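Gostholm Guest House, Spring Walk-Through, Unit 907
Checked by: Kedir Zeleke
Second look: Yến Vũ
Month: May

Smoke alarms, upstairs and down: OK
Both nice and loud. Fresh batteries went in while I had the ladder out, and the neighbor's dog has forgiven me.

Carbon monoxide alarm: OK
The Sinon one by the boiler door. I wiped the dust off the vents, which could have been done sooner.

Space heater, back bedroom: NEEDS ATTENTION
The plug is fine but the bed has crept much too close again. Please keep 3 feet clear on every side, and that means blankets and bathrobes too!

Stair rail: OK, with a comment
Solid at the bottom, a little wiggle at the top. I snugged the bracket up and would love for Yến to give it a good tug when she's by.

Dryer vent: NEEDS ATTENTION
I pulled out more lint than I care to admit. The flap outside sticks half open, so I've asked Dratholm for a new one.

Fire extinguisher, kitchen: OK
Needle in the green, pin in place, tag signed.

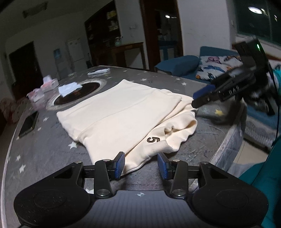
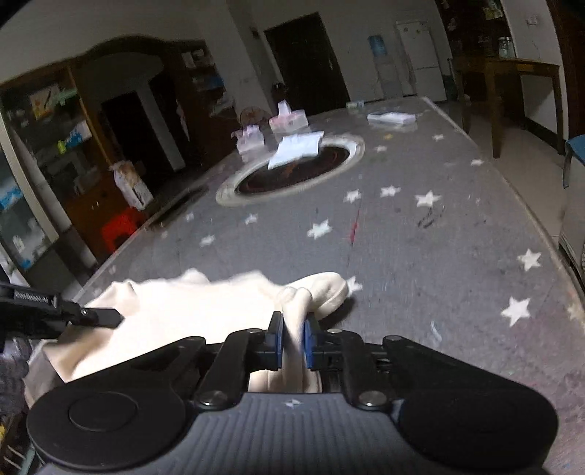

Laundry and linens: OK, with comments
The closet light gave me the most to think about this time. It's an old bare bulb that sits very near the top shelf, and I'd like a closed fixture there before summer guests arrive. Until then, light things like the cream-colored piece on the white stars can go on the lower shelves, and the top one stays bare. Yến agrees, and she has already moved the spare quilts to the trunk in the hall.

Outside steps: OK
Swept, dry, and the grip strips are holding on well.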